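How I sort out the craft table when it's gone feral

If you've got a big shared table at home, you already know what happens to it. Ours gets homework, mending, birthday cards and whatever came out of someone's pockets, and by Wednesday there's hardly a spot to put down a cuppa. I've tried all sorts of systems (including a very pricey Nutden drawer set that I've since given to my sister) and this is the one that's stuck. It takes me 17 minutes if I don't get distracted.

What you'll need: a damp cloth, one tray with dividers, a cup or two for tall things, and a basket for anything that lives in another room.

Start by spreading everything out. I know, it feels backwards! But when things are in a heap I only ever see the top layer, and I end up shuffling the heap from one end to the other. Give each thing a bit of breathing space and you'll spot the strays straight away.

Next, pull the soft toys. They're quick and it's a cheery way to begin. Keyrings with a plush on them count as soft toys in my house, otherwise the cords get wound through everything else.

Then do the flat stuff. Folders go at the back, loose paper goes inside the folders, and the masking tape gets its own spot because it's what I reach for most. 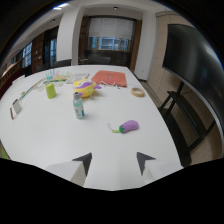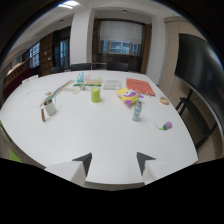

The lime-green one and the little glass bottle are both standing up, and so is anything else I don't want rolling onto the floor.

Sota Imai wrote in to say he does the bottles first, before he touches a single toy, and checks every cap is on tight. He lost a whole afternoon's colouring to a spill once and reckons I'm far too relaxed about it. Fair enough, I've moved bottles up the list.

So, bottles. Check the caps, wipe the bases and park them well in from the edge. After that, go for cords and cables. Coil each one loosely around your hand and use a scrap of tape to hold it, folding the end over so you get a little tab to pull later.

Tiny bits come last. I sort mine by colour, my daughter sorts hers by shape, and we've agreed to have separate compartments. Don't fill them to the brim or you'll be picking pegs off the carpet.

Wipe the table down, put the cup and the tray back, and take the basket for a lap of the house. I do the bedrooms first and the laundry on the way back.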